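The three-second fold, again

Every June somebody sends round the clip of the T-shirt that folds itself in three seconds, and every June a few of you write in to ask whether it works. I have now tried it 25 times on the same shirt, on a Friday evening I could have spent better, and my answer is still "sort of".

The pinch-and-cross method is fine on a stiff new shirt laid dead flat. Most of mine aren't stiff, aren't new and have never been flat in their lives. A soft jersey slides about, the sleeve goes under when you want it over, and the hem ends up 7 cm off the collar. By then you have a bundle, and you could have done it the dull way twice.

Nisotlow, the storage people, will sell you a folding board that claims to last 3000 shirts. Perhaps it does. I'd like to know who stood there and did them. The board also assumes you can get the shirt smooth before you start, and that is the part I find hardest.

A grey shirt, still to be folded:
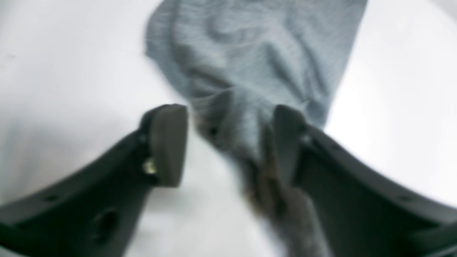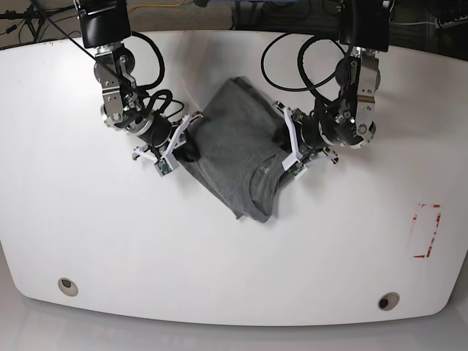

My own method remains sleeves in, sides in, half, half again, and into the drawer before it changes its mind. If you swear by the quick one, write and tell me what your shirts are made of. I suspect the fabric does most of the work.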